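Nestden pauses shipments of hand-held gripper after pad fault

For immediate release – May

Nestden has stopped shipping its Vekilier hand-held gripper while it replaces a batch of finger pads. Customers who have units from the first run of 300 should stop using them until the pads have been checked. No injuries reported.

The fault: the top layer of the pad can lift away from the body along the seam. Once it lifts, the edge catches on fabric and the finger may not open all the way. First seen at the Swanson test shop during a towel folding run, when a finger stayed shut and the operator had to pull the cloth out by hand. Swanson stopped work the same afternoon and sent 20 pads back to us.
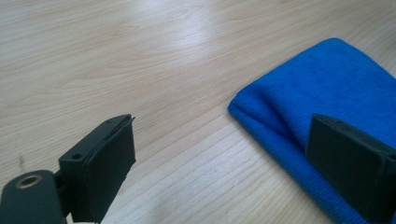
Towel work is where the fault shows up most, so checks are being done on cloth first. Swanson has gone back to a bare wood table and a folded blue towel, with the fingers open and one pad right at the towel's edge. Owners should look at the same place we do – the thin seam along the top edge of the pad. Scuffs on the face are normal wear and not part of this notice. A lip that moves under a fingernail is a fail.

"We should of caught this before the units went out," said Beryl Fothergill, head of product safety at Nestden. "The pads passed on hard parts. We didn't run enough cloth. That's on us and we are fixing it."

Replacement pads are being made by Jastix with a one-piece face. The first 100 pairs are ready now and go to customers doing daily fabric work. Swapping both pads takes 15 minutes, no recalibration needed. Do not glue a lifted pad – glue can get into the joint behind the mounting block and jam it.

New pads and return lables are free. Customers will be contacted by email, or can call the Nestden support desk with the serial number ready. Shipments restart when the Jastix pads have finished the full cloth test. No date yet.

Media contact: Beryl Fothergill, Nestden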